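Économie domestique et entretien du textile
Module 3 : la maille, de la sortie d'armoire au pliage
Support de cours, atelier Jirkeck

Aujourd'hui on passe enfin à ma matière préférée : le tricot ! Vous avez vu au module 2 que le tissu chaîne et trame se tient à peu près tout seul. La maille, elle, est faite de boucles, et une boucle, ça bouge, ça s'étire, ça retombe. Tout le plaisir du pliage vient de là (et aussi quelques épaules déformées, on y reviendra).

1. Choisir sa surface

Le lit reste la meilleure table de pliage d'un petit logement. Il est large, il est souple, et la maille n'y glisse pas comme sur un plateau verni. Une chambre compacte suffit largement, surtout si le lit est près de la fenêtre : sur un tricot noir, la lumière du jour montre les peluches et les mailles tirées bien mieux qu'une ampoule.
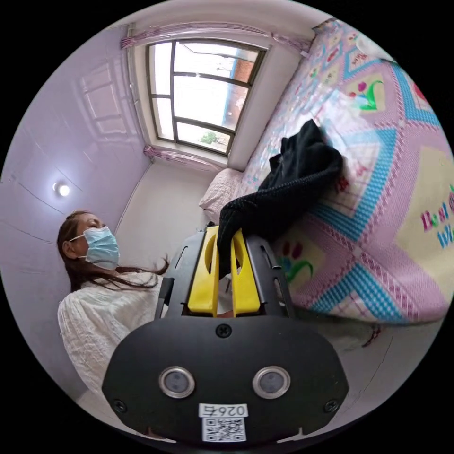

Avant de poser quoi que ce soit, tirez la couverture ou la courtepointe pour effacer les creux. Un pli dans le support se retrouve dans le vêtement, essayez, c'est spectaculaire. Pensez aussi au contraste : pièce sombre sur fond clair ou à motifs, pièce unie sur imprimé, et les bords se lisent d'un seul coup d'œil. Pour celles et ceux qui ont suivi la séance de mai chez Watov, c'est exactement le principe du fond de coupe.

2. Étaler

Posez la pièce à plat, le col vers la tête du lit si vous travaillez depuis le pied. Un col montant se redresse en premier, avec deux doigts de chaque côté, sans tirer vers le haut. Ensuite seulement, on écarte les manches. Prenez-les près de l'emmanchure et accompagnez-les jusqu'au poignet ; attrapées par le bout, elles s'allongent, et une manche allongée revient rarement à sa longueur de départ.

Lissez du centre vers les côtés, paume ouverte. Sur une grosse maille, on sent très bien les colonnes se remettre en place sous la main. J'adore ce moment ! 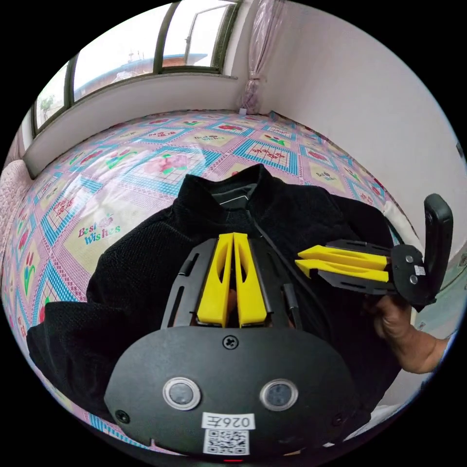

3. Soulever et déplacer

Règle d'or : on soutient le poids. Un pull épais suspendu par un seul point forme vite deux poches de part et d'autre de la prise, et c'est là que les boucles travaillent le plus. Pour un déplacement court (du lit à la chaise, par exemple), rassemblez d'abord la pièce en boule lâche et glissez l'autre main dessous.

Le cintre est à éviter pour tout ce qui dépasse le poids d'un tee-shirt. Si vous n'avez pas le choix, pliez la pièce en deux dans la longueur et passez-la sur la barre.
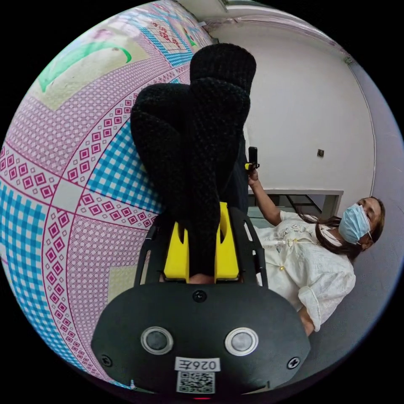 Fig. 3. Tricot noir soulevé près d'un tissu à motifs : la maille forme deux lobes arrondis.

4. Plier

Retournez la pièce, devant contre le lit. Rabattez un côté vers le milieu, couchez la manche le long du corps, puis faites de même avec l'autre. Remontez le bas en deux ou trois fois selon la profondeur du tiroir. N'appuyez pas sur les plis, la maille n'en a pas besoin.

À préparer pour la prochaine séance

Apportez un tricot à col montant et un vêtement en tissu de poids comparable. Lecture : fiche Figueroa, page 66, sur les points de jersey et de côtes. Prévoyez 50 cm de ruban souple pour mesurer vos manches avant et après pliage.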